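From: Bleddyn Ifans
To: wamstead-refurb list
Date: Feb 22, 2020
Subject: Re: [wamstead-refurb] Order of work on the Dell towers

Lina Saliba wrote:

> I have the next batch of donated towers coming to the Vaughan Street
> room and I'd like the new people to be able to start on them without me
> standing there. Three questions.
>
> 1. Do we pull the graphics card on every machine or only on the ones
> that won't start?
>
> 2. Where do the drive cables go while the cage is being worked on? I
> keep finding them pinched when I put the side panel back.
>
> 3. Grigoris says he leaves the power supply in unless it fails the
> tester. The old sheet says take it out. Which is it?
>
> Also, is the parts shelf still sorted by machine or did that change?
>
> Lina

Lina,

I'll take these in order. Most of this is from doing it and not from the old sheet, which Dagný wrote for a different model and which should come off the wall.

First, lay the case on its side with the open side up before anything else comes loose. People keep trying to work on them standing. You can't see the slot latches that way and the card hangs off the board by its connector once the screw is out. Unplug the power cord, hold the front button in for a few seconds, then start.
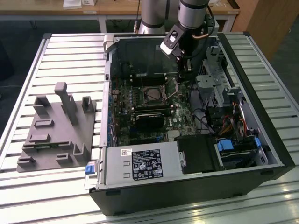 On question 1, pull the card on every machine. It takes a minute and there is usually dust packed under it that the blower won't reach. Press the slot latch down before you lift. If the card doesn't want to come, stop and look at the latch again. We lost a board in June to somebody rocking the card end to end. Put the card in a bag and write the machine number on the bag, not on the card.

Leave the processor where it is unless the machine has been shutting itself off. If you do have to open the socket, the lever goes down and out a little to the side before it comes up. New people shouldn't do this on their own the first few times. Nadiia has offered to sit with anyone who wants to learn it, and she has more patience than I do.

On question 2, the cables get pinched because they are being laid over the edge of the chassis and forgotten. Unplug them at the drive end only and leave the board end connected. Then fold them back over the board where you can see them. If there's a clip on the metal, put the bundle back in the clip when you're done. Before the panel goes on, run a finger all the way along the edge of the case. Any cable you can feel there has to move.

The ones that cause trouble are the thin ones. The thick drive cables are stiff and tell you when they are in the wrong place. A thin one will lie across the edge looking fine and get flattened when the panel drops.

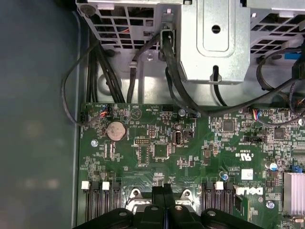
Fan connectors stay plugged in unless the fan itself is being replaced. They only go on one way, but on some of these boards there are two headers close together that take the same plug, and the machine will complain at startup if you pick the wrong one. If you must unplug one, take a picture of it with your phone first. The same goes for the small plugs for the front panel. I spent most of an evening on one of those at the Hallero sale and I don't want to do it again.

On question 3, Grigoris is right. Leave the supply in, blow it out from the outside with the fan held still, and put it on the tester. If it passes, it stays. Nobody opens the supply itself, for any reason. If it fails it goes in the red bin and we take a replacement from stock.

For drives, every one of them comes out and goes to Dagný for wiping, including the dead ones. Write the machine number on a strip of tape and put it on the drive before it leaves the table. Last month there were 5 in her tray with no number and she had to match them up by going through the intake book. Please don't put a drive back in a machine until it is signed off in the book.

The shelf did change. It's sorted by part now: memory on top, cards under that, supplies on the bottom where the weight should be. We have 37 supplies in stock, which is plenty. Memory is what we are short of. The Gresska school order is the one to work on first, and any machine with two matching sticks should be set aside for it.

The intake book is up to 451. Start your batch at the next line and use the same number on the case, the drive tape and the bag. Number 323 is on the windowsill with its panel off and is waiting for a fan, so please leave it alone.

I'll type up a new sheet this week and bring it over. If anyone on the list has something to add, send it to me by Thursday and I'll put it in. We also need another small screwdriver, the magnetic kind. One of ours has gone home with somebody.

Bleddyn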